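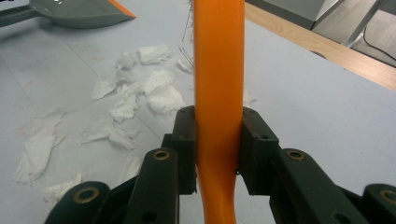

Orange handle between the pads, tissue on the tiles, pan at the left.

May 20, 2018. Robotics club notebook, sweeping task

Well, I promised myself I would write this up before going home, so please forgive the rambling, and add your own notes underneath if you remember things differently (you probably will!).

We are still getting ready for the Flavville meet in August, and the task we drew is cleanup: torn tissue goes down, brush and pan come out, and the pieces have to end up in the pan. The Bretstead students picked this one themselves over the stacking task, and I was so pleased, even if stacking would have been kinder to all of us. Tissue is a funny thing to sweep. It weighs next to nothing, it catches on itself, and a piece that was lying nicely in line will scoot away from the bristles if you come at it too fast.

Most of our talk this afternoon was about where to hold the handle. The group that calls itself Dodia likes it low, close to the bristles, and the Romaniuk group wants it farther up for a longer stroke. I can see both sides and said so, which pleased neither of them. For now we agreed that each group does 8 sweeps its own way before anybody changes a setting, and that the grip position gets written in the log every single time. Please do this, even when it feels silly. 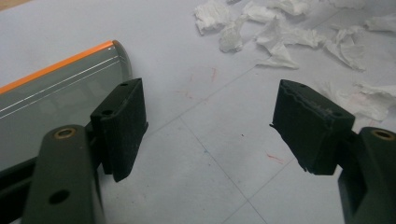 The pads are the other thing on my mind. The right one is getting ragged along its top edge, and there is a little flap at one corner that I don't like at all. The left one has only faint scuffs. I would like to swap both together so they wear evenly from here on, and we have 2 spare pairs in the drawer under the vise. Whoever does the swap, go gently with the screws, and write the date on a bit of tape inside the lid.

The log stands at 736 runs, and our goal before summer break was 700, so hooray for us! I do want to go back through the early ones, though, when we were still closing the fingers much too hard on everything.

For next time: new pads, a fresh box of tissue (the cheap kind, it tears better), and somebody please bring back the long ruler. I also want to try a slower approach to the pan, with a short pause at the lip.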